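Visit report: Rudmont furniture and fittings plant, July

Prepared for the facilities planning group, Clesell Library Network

The delegation was received at the Rudmont plant shortly before 9:00 a.m. and remained on site until 3:30 p.m. The visit was arranged at the request of the planning group, which is preparing specifications for the refit of five branch libraries. Our host was Solveig Haugland, head of customer projects, who accompanied the delegation throughout the day.

## Background

Rudmont supplies tables, shelving and partition panels to public buildings. The plant employs 80 people across two shifts. Clesell currently uses Stundeck shelving in most of its branches, and the purpose of the visit was to establish whether Rudmont tables and panels could be installed alongside it without changes to floor fixings or aisle widths.

## Cutting and edging

The tour began in the cutting hall. Boards are delivered on the north side of the building and stored flat for several days before use, so that they adjust to the humidity of the hall. The delegation was shown the cutting plan for a current school order and the labels that follow each part through production. Offcuts above a certain size are kept for shelf ends and drawer bases.

Edging is carried out in the adjoining room. Ms. Haugland explained that complaints about public tables most often concern the front edge, where bags and chair arms strike it. Rudmont now offers a thicker edge as standard on reading tables. Members of the delegation asked whether edges could be replaced on site. They can, but the table must be out of use for a full day — a point our branch managers will wish to consider.

## Study places and partitions

Discussion then turned to individual study places. Three of the five branches have requested enclosed or partly enclosed seating, and noise remains the most frequent subject of comment in our reader survey, which drew 726 replies. Rudmont recommends pale surfaces for such places where daylight is limited, with panels in muted colors to reduce glare.
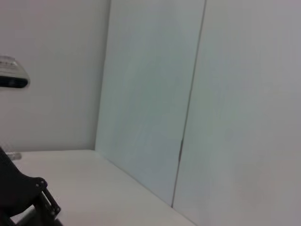 *White tabletop with pale panels at the Rudmont plant.*

The delegation noted that white surfaces show pencil and ink marks readily. Ms. Haugland advised a mild soap solution and a soft cloth, and warned against abrasive pads, which dull the finish. A cleaning sheet will be sent to us in both printed and electronic form. Panel heights can be chosen freely within the range, although our fire safety adviser has asked that sight lines to exits be kept open from every seat.

## Delivery and cost

The list price quoted for a single study place, including panels but excluding lighting, is $998. A reduction would apply to an order covering all the branches. Delivery is handled by Zerouali, a haulage firm with experience of town center sites, and early morning slots can be reserved. Packaging is collected on the day of installation.

## Matters outstanding

Rudmont has agreed to supply drawings showing the fit between its panels and the existing Stundeck uprights. The planning group has asked for one sample table to be placed in the Clesell main reading room, where staff and readers may comment on it. Lighting has not yet been discussed in detail — a separate meeting will be arranged with the electrical contractor.

The delegation thanks Ms. Haugland and her colleagues for their time and for the lunch provided. Copies of the product sheets collected during the visit are held in the facilities office and may be consulted there on request.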